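Week 5: reading wood grain

Grain is my favorite topic in the whole course! It tells you how the log was cut, and once you learn to read it you'll be checking every table you sit at (sorry in advance). Straight, even lines usually mean quartersawn or rift-sawn stock. Big arches mean plainsawn.

Light oak is a great place to start, with fine lines running straight along the top.

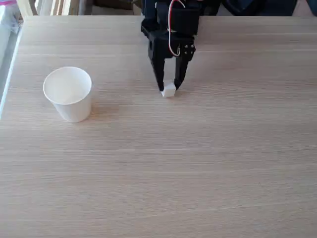 ## Before next class

- Read chapter 3 of the Trudstead handbook, up to page 29
- Bring 2 offcuts with different grain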